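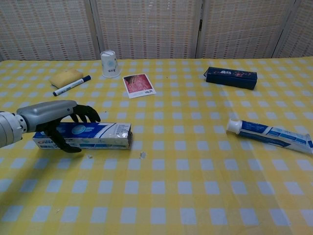 Throw out the box. That's my whole argument and you can stop reading if you're busy, I am too.

Still here, fine. The toothpaste box. The thing has one job, which is to get a tube from a shelf to a sink, and it finished that job the minute you got home. And yet. Go look at your bathroom, or your kitchen table, or wherever the small stuff in your house goes to sit. There's a box there. One end torn open and crumpled, shiny lining hanging out, still taking up the space of a full box. Maybe a little scrap of white next to it that came off something and will be there at Christmas.

I've lived in Bengate for 12 years, same apartment, same table, and I have strong feelings about tables. A table with a cloth on it is a promise. Yellow gingham especially. You put down yellow gingham and you're saying people are going to eat here, there will be toast. Then a sponge lands on it. Then a marker. A paper cup turned upside down, which is what people do when they mean to use a cup later and want to feel good about it. A little photo card with a white border. A box, another box. Nobody's eating toast there.

None of it is trash exactly, and there's my problem. Trash is easy. A banana peel never sat on my table for a month. The stuff that stays is the stuff that's almost something. The marker probably works. The sponge has life in it. The card is a nice card! The box has, who knows, a tube in it, or the directions, or a coupon.

(Directions. For toothpaste.)

Now the other side, because I had this fight at dinner last week and lost on points. The other side says leave the tube in the box. It keeps clean. It stacks. You can line up four boxes in a cabinet and you can't line up four tubes, they slide around like fish. Granted, all of it, for boxes nobody has opened. A sealed box in a closet is a good box and I'll defend it. I keep spares myself. But the minute you rip the end off, it's done being a box. It doesn't close. It doesn't stack, the torn end bulges and tips the next one over. Dust goes right in. You have all the bulk of packaging and none of the point, and every morning you fish the tube out and every night you poke it back in, or you don't, and then you have two things lying around where you had one.

So the rule. Opened box goes flat and goes in the recycling before you put the tube down. Before. Not after, I have tested after, there is no after. After is how I ended up with a Parico box on the windowsill from one December clear to the next.

Check the lining first, though. Some boxes have that silvery stuff inside and our pickup won't take it with the paper. The building manager at 808 Uvar Street (where my sister lives, different rules, same city, don't ask) puts a sign up about it and people still toss everything in together. If yours has foil, peel it or bin it. Takes ten seconds. I timed nothing but it's short.

And while I'm at it, the bigger thing. I don't think the mess on a table is about being lazy. I think it's about kinds. A sponge belongs to the sink. A marker belongs to the whiteboard, or to the drawer if you're like me and the whiteboard fell off the wall. A cup belongs in the cupboard or the trash, and paper cups really want the trash. A card wants a shelf or a frame or the side of the fridge. Toothpaste, bathroom. Every one of those has a home and it's a different home, five or six trips in five or six directions, and so you stand there and do zero trips. I know this feeling well. I have stood at the end of my table holding one marker like it was a legal matter.

People sell you a basket for this. A pretty one. Vidal on the corner had them in the window, I almost went in. A basket is a way of moving the table's mess six inches up. Don't buy the basket. I said what I said. You'll put the sponge in with the card and now the card is damp and you've spent money.

What works for me – dumb but it works – is I don't clear the table. I clear one kind. Monday whatever's for writing. Next time I walk past, whatever's for washing. I pick up all of that kind in the whole room and make one trip. The table gets better in layers and I never have to face it. Ninety seconds, 90, usually less. My old method was to do the whole place on a Sunday with the radio going and be in a bad mood till supper.

The cloth goes last. When there's nothing on it you take it outside and shake it, because the crumbs and the scraps and the tiny white flecks of whatever don't come up by hand, you just push them around the checks. Pale checks hide white bits wonderfully, by the way, which is either a reason to own gingham or a reason not to. I own two. Then put it back on with the fold running the long way and leave it alone for one hour. One hour of bare cloth. I like to sit near it.

My neighbor thinks I've gone strange over this, says he must have 4000 things in his place and couldn't tell you where ten of them are and he sleeps like a baby. Good for him. He also borrowed my sponge. His whole system depends on living across the hall from mine.

I'm not asking for an empty house. Empty houses make me nervous, they look like someone's selling. Keep the card out where you can see it. Keep a marker handy, you'll want one for the freezer bags. I'd keep the cup too if it matches and there's coffee coming. All I'm after is the opened box, the one with its end ripped up, that every houshold has got one of and no one has ever once needed again. Pull the tube, step on the box, walk it out.

And if you pull the tube and find out the box was empty the whole time, well, me too, twice this year. Put toothpaste on the list. The marker's right there.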